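Riron Wellhead Table: README

Maintainer: Nisha Saxena
Previous maintainer: Deepak Joshi
Last full rebuild: August

What is in the table

1,172 rows, one per well per reporting month, covering onshore gas wells in the Varari basin. Each row has a well ID, an operator code, a reporting month, reported gas volume, reported condensate volume, days on stream, and a status flag. The volumes come from filings the operators make themselves. No independent meter readings went into any of it, and people who quote these numbers as "production" should say "reported production" instead.

The file is wellhead.csv, comma separated, UTF-8. The old spreadsheet version is gone. It had merged cells and two tabs that disagreed with each other, and I won't be bringing it back.

Columns

well_id: text. Keep it as text. Some IDs start with a zero and most spreadsheet programs will eat it.
op_code: two letters. DK is Duker, SH is Shin. Anything else is a smaller operator, listed in operators.csv.
month: year and month, no day.
gas_mcf: thousand cubic feet, as filed.
cond_bbl: barrels of condensate, as filed. Blank means the operator left it blank. It does not mean zero.
days_on: days the well was flowing in that month, as filed.
status: A (active), S (shut in), U (unclear).

Why I don't fully trust it

Duker's filings are suspiciously smooth. Real wells decline, jump after a workover, and drop when a compressor trips. A run of Duker wells reports the same gas volume to the last digit for months at a time, with days_on always at the full month. Maybe the field is metered at one shared point and someone divides the total by the number of wells. That would be a perfectly normal practice, but then these are allocated volumes and the filings ought to say so. They don't. Umesh Sachdeva wrote to Duker asking which it was and got back a brochure.

Shin has the opposite problem. Its volumes move around in a believable way, but 15 rows show gas produced with days_on at zero. I left them as filed and set status to U. Please don't "fix" them by filling in 30.

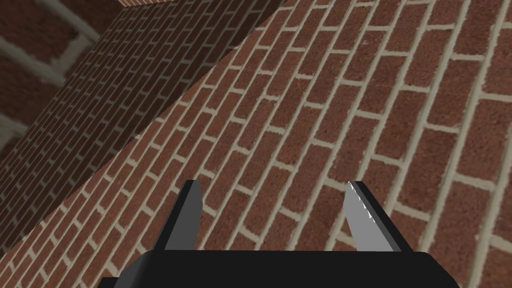 There is also the matter of restatements. Operators may refile a month at any time, and the newer figure simply replaces the older one at the source. We only started keeping the old values at the August rebuild, in restated.csv, so any revision made before that is invisible to us. If you are comparing your copy against one you downloaded earlier and the totals differ, that is the likeliest cause. It could also be our mistake. Check both.

What was changed by hand

Nine rows had gas volumes in cubic feet where thousands of cubic feet were expected. These were divided by a thousand, and the originals are in handfix.csv along with the initials of whoever made the change. Bayu Yeoh checked them against the neighboring months and agreed with all but one, which is now flagged U.

Deepak's version of the table also filled missing condensate values with the basin average. I have taken that out. An average of what other people's wells produced tells you very little about this one, and it made the liquids total look healthier than the filings support.

Things the table can't tell you

Reserves. I get asked for this more than anything else. You can fit a decline curve to the monthly volumes if you like, and plenty of people have, but there is no pressure data here and the allocated wells will give you a beautiful curve that means nothing.

Flaring. The filing form has no box for it. A claim that Varari operators flare very little, made from this table, is a claim made from nothing.

Sales. Gas leaving the wellhead is not gas sold – fuel use and losses come off in between, and neither is filed.

Wells under 200 mcf for the month are exempt from filing altogether. They drop out of the table without any notice, so a missing row could mean a dead well, a weak well, or a late operator. Samira Moussa thinks the late operators are the largest group. I'm less sure, and we have no way to settle it from the filings.

Loading

Read well_id as text and leave blanks as blanks. The script check.py tests for duplicate rows, months out of range and operator codes not on the list. It passes on the current file. Passing means the file is tidy, and says nothing on whether the numbers are right.

Corrections

Send the well ID, the month, the value you believe and where you got it. A press release from the operator doesn't count as a source. Corrections go to Nisha first, then Bayu if she is away.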